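Coltelberg Trosora Drying Cabinet

Home / Laundry / Drying cabinets / Trosora
Freestanding, electric, vented or unvented
Page updated January 4, 2026

The Trosora is a closed cabinet for drying clothes on rods and shelves. Warm air is pulled in at the base, passes up through the clothing and leaves at the top, either through a duct or back into the room through a lint screen. Nothing tumbles. It is meant for homes and small workplaces where wet clothing comes in more often than a clothesline or a folding rack can handle.

The cabinet is 62 inches tall and 30 inches wide. It comes fully assembled except for the feet, the rods and the door handle. The door can be hung on either side, and the hinge kit for changing it over is in the bag taped inside the base.

What it dries well

Cotton sweatshirts, fleece, knitwear, work pants, snow pants, raincoats, gloves, hats and canvas shoes all do well in the Trosora. Wool sweaters should go on a shelf. Items with a membrane should be dried on Low unless the care label allows more heat.

Thick cotton takes the longest. A hooded sweatshirt has double fabric at the hood, the cuffs and the pockets, and those spots are usually the last to dry. Open the zipper all the way, pull the pockets out if they will come, and hang the hood so that it is open to the air from below.

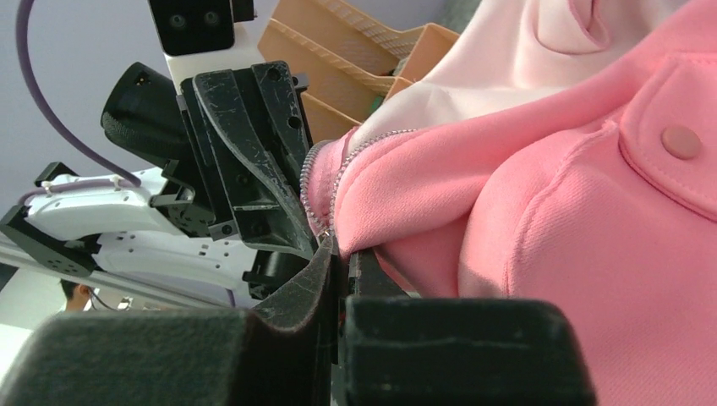 Salmon-pink fabric with a silver-colored zipper.

Metal zippers get warm on the High setting. Let the garment hang for a few minutes with the door open before putting it on a child. Plastic zippers are fine on Low and Medium.

The cabinet is not a replacement for the spin cycle. Clothes that are still dripping can be hung in it, and the tray at the bottom will catch the water, but drying will take much longer and the tray has to be emptied by hand. For machine-washed loads, use the fastest spin the fabric will stand.

Settings

Air only. The fan runs without the heater. Use it for silk, leather, anything with glued trim, and for airing out clothes that have been in storage.

Low. Gentle heat for wool, down, membrane fabrics and elastic. This is the setting to use if you don't know what a garment is made of.

Medium. The everyday setting for mixed loads.

High. For cotton, towels and work clothes only. The heater switches on and off during the cycle to hold its temperature, so a clicking sound is normal.

Auto. A sensor near the outlet reads the humidity of the air leaving the cabinet and ends the cycle when it levels off. Auto works best with a load of similar fabrics. In a mixed load it tends to stop when the thin items are done, and a thick sweatshirt may still be damp at the waistband. Set the timer for another 30 minutes, or take the dry items out and start Auto again.

The timer can be set by hand for any of the settings above except Auto. The panel keeps the last setting used, including after a power cut.

Loading

The upper rod slides forward for loading and locks when it is pushed back. The lower rod can be taken out to make room for long coats and robes. Each pair of shelves sits on side rails and can be moved without tools.

Leave a hand's width between hangers. A full cabinet with no gaps will dry, but the middle of the load will lag behind the sides. Heavy items go near the door, where the airflow is strongest. Hang pants by the cuffs.
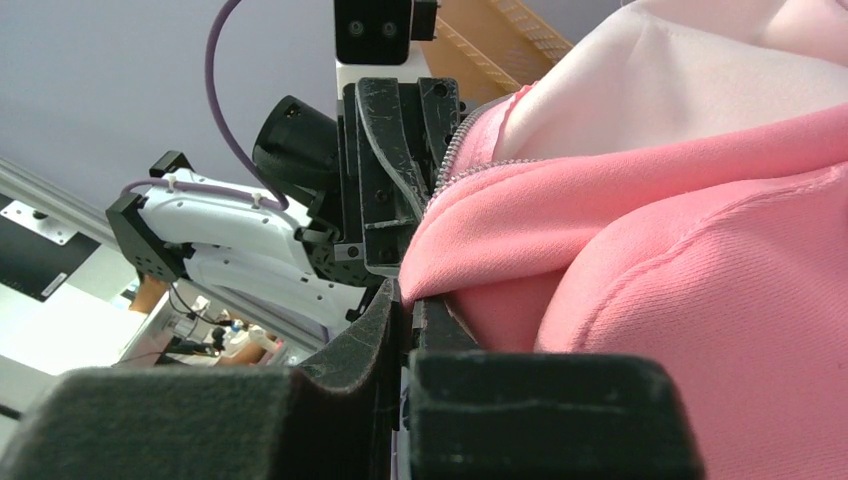

Gloves and mittens go on the pegs inside the door, opening down. The pegs fold flat when they are not wanted. Shoes can stand on the floor grille with the tongues pulled forward, and the grille lifts out for cleaning if they were muddy. Do not lay clothing directly on the grille. It blocks the intake, and the cabinet will shut itself off and show the airflow light.

Do not put in anything that has been cleaned with solvent, spotted with gasoline or paint thinner, or treated with a spray that has not yet cured. Foam rubber and rubber-backed mats should stay out as well.

Vented or unvented

The Trosora ships with a cover plate over the duct outlet. With the plate on, moist air goes into the room. That is acceptable in a laundry room with an exhaust fan or a window that can be left open. In a closet, a hallway or a basement with no fan, connect the duct.

Use smooth metal duct wherever possible and keep the run short. Every elbow slows the air down. Do not join the cabinet to the same duct as a tumble dryer, a range hood or a gas appliance. The duct collar is in the accessory bag. The duct itself is not supplied.

Installation can be done by the owner in most cases. The cabinet plugs into a standard grounded household outlet and should not share a circuit with a washer or a space heater. Extension cords are not allowed. It must be fixed to the wall with the bracket supplied, which goes into a stud. Two people are needed to stand it up.

Noise

The fan can be heard in the same room but not usually through a closed door. If the cabinet hums loudly, check the feet first. On an uneven floor the side panels can pick up the vibration, and a quarter turn on one foot normally stops it.

Customer questions

Questions sent in through the product page are answered by the Coltelberg service desk. Some have been shortened.

How much can it hold? Some 10 pounds of clothing, weighed dry. Bulk matters more than weight, so a load of snow pants will fill it well before that point.

Can it be used in an unheated garage? Yes, as long as the garage stays above freezing. Expect longer cycles in cold weather.

Does it shrink clothes? Low and Air only are safe for anything that can be line dried indoors. High can shrink cotton that has not been preshrunk, the same as any other heated dryer.

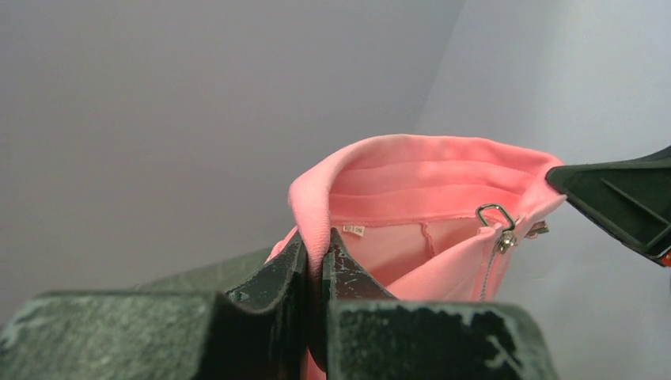 Amber Segers wrote that her cabinet leaves the cuffs of heavy sweatshirts damp on Auto even when everything in the load is cotton, and asked whether the sensor can be adjusted. It can. Hold the Auto key until the light blinks, then press it again to move from Normal to Extra Dry. The change stays in place until it is reset. She also asked about turning garments inside out. We recommend it for anything with lined pockets.

Can I add fragrance or a dryer sheet? No. The residue coats the sensor. A liquid rinse such as Kela Fabric Rinse can be used in the washer beforehand in the normal amount.

Can the door be left open during a cycle? No. A switch in the frame stops the fan and heater when the door opens. Close it and press Start to pick up where the cycle left off.

Is there a light inside? Not on this model.

Care and cleaning

Clean the lint screen after each load. It pulls straight out at the top right and can be brushed or rinsed. Put it back only when it is fully dry.

Wipe the tray and the door seal once a month with a damp cloth. Take the floor grille out and vacuum under it at the same time. The outside is powder-coated steel and can be washed with dish soap. Do not use scouring powder on the panel.

The sensor is behind the small slotted cover next to the screen. If Auto cycles start ending too early, wipe the slots with a cotton swab and white vinegar. Homes with hard water will need to do this more often.

If clothes come out with a stale smell, the usual cause is time spent wet before they went in. Wash them again and hang them right away. 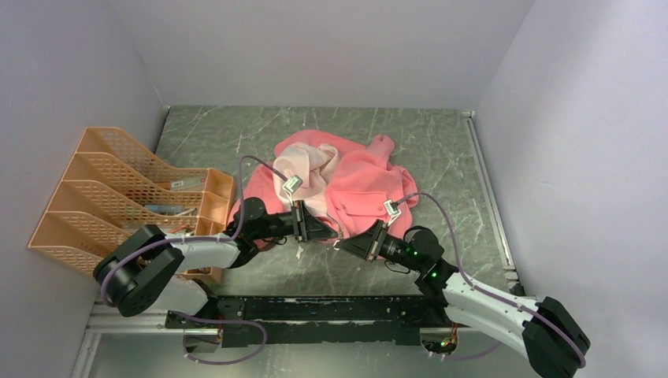
Coral garment and pale pink cloth in a heap.

Clothing left in a pile stays wet in the folds for a long time. If the cabinet is already in use, spread waiting items over a rack or the edge of the tub.

Parts and accessories

Extra shelf pair, white
Short rod for children's clothes
Boot rack, replaces the floor grille
Lint screen
Door seal
Duct collar and clamp
Wide hangers, sold in packs

Shelves and rods from the older Coltelberg cabinet do not fit the Trosora. The side rails are spaced differently. The wide hangers fit both.

Warranty and service

The cabinet is covered for 2 years from the date of delivery, parts and labor. The warranty covers home use and small workplaces with a single shift. It does not cover lint screens, door seals, or damage from a missing wall bracket.

Warranty repairs are carried out by Zieliński Appliance Service. Have the serial number ready when you call. It is on the plate inside the door, on the hinge side, and is covered by the seal if the door has been changed over. In that case, use the second plate on the back panel.

Delivery

Delivery is to the first dry room on the ground floor. Stairs can be added at checkout. Orders placed in August ship later than usual because the warehouse closes for stocktaking. Check the carton for crushed corners before signing, and keep the base packing in case the cabinet has to be moved again. It should travel upright.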